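# Tretis Finger Set for Kimow Grippers

Replacement finger pair for the Kimow two-finger parallel gripper. Sold as a matched left and right, with 4 mounting screws and a hex key. Fits arms used for table clearing, cup and dish handling, and other light pick and place.

**When to replace**

Scuffs and pale scratches on the body are normal and don't affect grip. Look at the inner faces and the tips. If a face is worn smooth, or paper cups start to slide when the arm lifts, put on a new pair. Change both fingers together. A new finger against an old one will not close square.

**Fitting**

1. Home the arm, open the gripper fully and cut power at the controller.
2. Take out the two screws on each finger. Keep the old screws out of the new holes, they carry dried thread lock.
3. Seat each finger flat against the carriage and start both screws by hand before tightening either one.
4. Power up and close slowly with nothing between the fingers. The gap should be even from base to tip.
5. Run the zero routine from the Service menu. Skipping it will throw off the wrist camera overlay.

**After fitting**

Run 60 open and close cycles with no load, then check the screws again. Start cup work at the lowest force setting and go up one step at a time. Paper cups crush before the force alarm trips. For bowls and plates, come down on the rim and stay clear of the curved inside.

**Care**

Wipe the faces with a damp cloth at the end of each shift. No solvent and no abrasive pads. Inspect every 400 running hours, or sooner if the arm has hit a table.

**Ordering**

Part no. TF-17. Ships from the Lekota warehouse with the fitting sheet in the box. Not compatible with the Vedico quick-change plate without the adapter, sold separately. 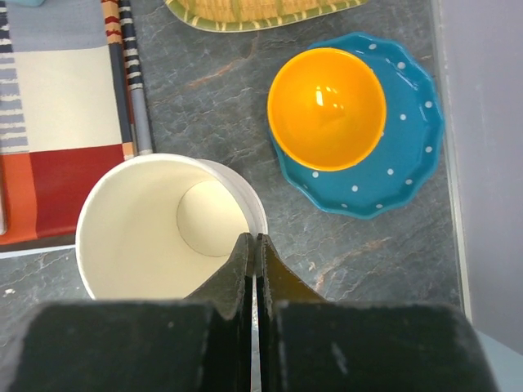
Keisha Greenberg: Fitted a pair on Monday and the zero routine failed twice. There was grit under the left finger where it meets the carriage. Cleaned it off, tightened again, and it passed. Might be worth adding to step 3.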